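About Feltum

Feltum writes software for two-finger grippers. We make the part between the camera and the motors: the code that finds an object, decides where to hold it, and plans a path that doesn't knock over everything next to it. We don't build arms and we don't sell hardware.

The company was started by Adalberto Teixeira and Tegan Nepia, who had worked together on warehouse sorting and wanted to try the same problems in ordinary homes. Wendelin Strebel joined in the first April to write the planner. We are now 8 people in 2 rooms above a print shop in Brarnlow.

What we work on

Most of our time goes into clutter. A single box on a flat table is easy to pick up. Snack packets are harder – the wrappers shine, some are partly see-through, and they lie on top of each other. Our perception software, Flumero, splits a pile like this into separate items and gives each one a grip point and a confidence score. When the score is low, the planner picks something else first and looks again.
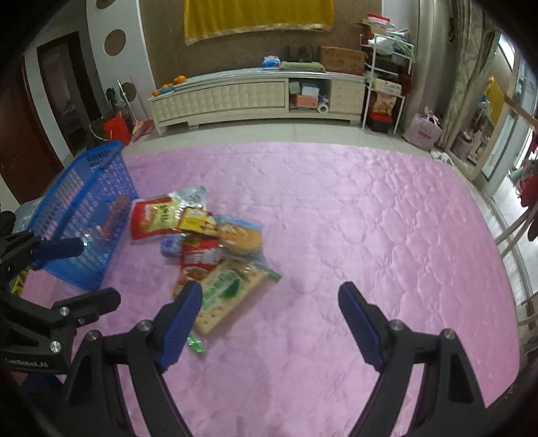

Packaged snacks and a blue mesh basket on a quilted bedspread.

Soft surfaces get their own treatment. A bed or a mat gives under the fingers, so a planner that trusts one fixed height will press too hard or close on air. Wendelin's planner estimates the surface again before every approach and slows down for the last stretch.

How we test

Adjoa Yakubu runs our data tooling. Each demonstration is checked for timing gaps between video and finger position, then cut into short steps such as reach, close, lift and release. Our basket set holds 4,000 of these steps, recorded in lived-in rooms with the furniture left where it was. A step that fails the timing check is sent back with a note saying which stream drifted.

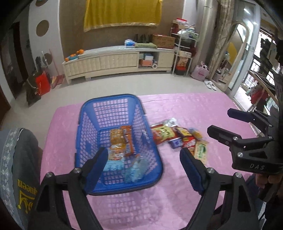 Basket work on a pink mat, with snacks inside the basket and beside it.

Pirmin Baumgartner keeps the replay tool. It runs a new version of the planner against old recordings overnight and lists every place where the new plan differs from the old one. We read that list in the morning before anyone merges code. The current suite has 81 layouts, and a layout stays in the suite for good once it has caught a bug.

Working with us

We license Flumero and the replay tool to robot makers and research labs. A typical project starts with your own recordings, and we report back on what the software can and can't separate before we talk about price. Szénási, our interface library, comes with both products and handles the connection to your controller.

To ask about a license or a job, use the contact form and say which gripper you use. Adjoa or Tegan will reply.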